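Search this site
Enter keywords

Filed under: Fiction / Short Work / Staff Contributions

The Comparison

The Gemach Institute received both hands in May, in identical crates, and entered them in the equipment register as numbers 211 and 198. The numbers followed no order that anyone could explain. Number 211 was the Tidar hand, which had fingers with many joints and a price that had required two signatures. Number 198 was the Felusard, an older design with fewer joints and a shorter manual.

Jingyi Song was appointed to conduct the evaluation. Chenxi Qiu was appointed to witness it. The terms of reference, issued by the Office of Methods, ran to a page and a half and directed that each hand be given 300 attempts at each task, that the witness sign every sheet, and that neither party express a preference before the final report had been accepted.

They kept to these terms. For two weeks they spoke of the hands only by number. When the Tidar closed on a paper cup and crushed it, Song wrote "deformation of object" and Qiu signed. When the Felusard declined to close at all, Song wrote "no contact" and Qiu signed that as well. In the evenings they walked to the tram together and discussed the weather, the tram, and Qiu's mother, who wished her to return to Liang and take up a post at the college there.
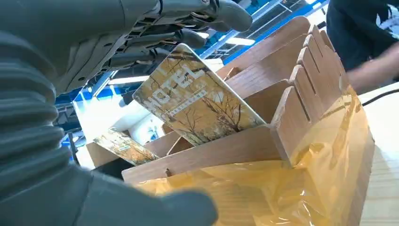

The task that divided them was the ninth, entered on the schedule as Retrieval of Printed Matter. It had been added by the Office after the others were approved, and it asked that a thin item be taken by its upper edge and lifted clear without creasing. The Tidar hand was tried first. Its fingertips curled down toward a booklet with the word HOTEL in white capitals across a wood of bare autumn trees, and Song, at the console, held them there, just over the top edge, for longer than the procedure allowed.

"You are past the limit," said Qiu.

"I am aware of it."

"I am obliged to write it down."

"Then please write it down."

Qiu wrote it down. She looked at the cover again before she turned the sheet. The trees were yellow and brown, and they might have been the trees above the reservoir at Liang, where she had not been in four years.

"Have you ever stayed in a hotel?" Song asked. "For no purpose, I mean. With no conference."

"That is not a matter for the record."

"No."

The index finger moved. The controller log, which was later attached as an annex, shows that the command was sent once, withdrawn, and sent again. It doesn't show which of the two people in the room had asked for it to be withdrawn.

The final report was submitted on 1st June. It contained 3,973 entries, each signed. It found that the Tidar hand was superior in tasks one through six, that the Felusard was superior in tasks seven and eight, and that with respect to task nine the evaluators were unable to submit a joint finding. The Office of Methods returned it the same afternoon with a request for clarification.

Song drafted a reply. She stated that the hand had performed within its specification and that the delay was the operator's. She stated further that the witness had acted correctly at all times. She read this over, removed the second sentence, and then restored it.

Qiu was not at her desk to sign. She had applied for leave, in the proper form, and in the space marked Reason for Absence she had entered a single word in capital letters, slightly at an angle. Song countersigned the application. Then she took a second form from the tray and began with her own name.

Contact the Editorial Office | © Gemach Review. All rights reserved. | Back to top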